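Household > Laundry & Linen > Towel FAQ

February, by Rodrigo Morais

I've been answering the same towel questions by email since I started the linen pages, so I've finally put them in one place. I run the laundry side of a small guest house in Foltdale (six rooms, far too many towels) and I fold more or less every day. If yours isn't answered, leave a comment and I'll add it when I get a minute.

How often should I wash tea towels?

Every day if you cook every day. I know, I know. Hand towels can go a few days, bath towels three or four uses as long as they dry out properly in between. If you've wiped up anything to do with raw meat, straight in the wash.

What temperature?

I do kitchen things at 60 and bath towels at 40. Check the label on anything coloured first. Kalevi Kemppainen wrote in to say he does the whole lot at 40 and has never had a problem, so there you go, two opinions for the price of one.

Why do mine come out like cardboard?

Too much detergent, nine times out of ten. Use half of what you're using now for a couple of washes and leave out the fabric softener altogether — it coats the fibres and they stop soaking anything up. A good hard shake before you hang them helps as well.

Can I wash yellows and blues together?

Once they've been through a few washes on their own, yes. New towels I keep apart for the first three. I turned a whole set of cream flannels a sort of pond colour in my first year at Prernville and I still use them for the floor.

How many towels does one household need?

I'd say two bath towels each, plus a couple for visitors, and as many tea towels as you can fit in one drawer. I once went through every cupboard in the guest house and got to 62, not counting cloths. That was too many. I gave 20 away to the dog rescue and I haven't missed one of them!

What's the quickest fold for a shelf?

Long edges together, then in half, then into thirds. Smooth it with the flat of your hand after each fold, and put it away with the rounded edge facing out so you can pull one from the pile without the rest coming with it. Ribbed towels are lovely for this as they hold a crease, and you can get them down to a really flat little bundle. 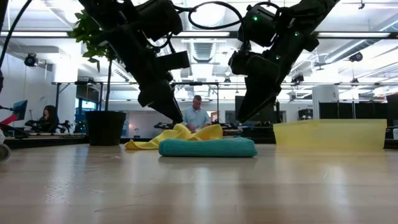 Photo: Man-sik Kang

The teal one is folded the way I like them, flat and rectangular, and the yellow cloth behind it is still all in a bunch. You can fold on a bed, but a table is so much kinder on your back. I like having a plastic bin beside me too, a wide shallow one, and then I'm not walking back and forth to the cupboard with two towels at a time.

Do I have to fold cleaning cloths?

No! Mine get dropped in a tub under the sink. Horácio Moreira tells me he rolls his and stands them upright, and good luck to him.

Is it all right to put them away slightly damp?

Please don't. They'll smell within a day or two and then you're washing them all over again. If you're not sure, leave them over the back of a chair overnight and fold in the morning.

How do I get rid of a musty smell that's already there?

A mugful of white vinegar in the drum, no detergent, hot wash. Then a normal wash straight after. Really stubborn ones I do twice, and if they still whiff they go in the rag bag.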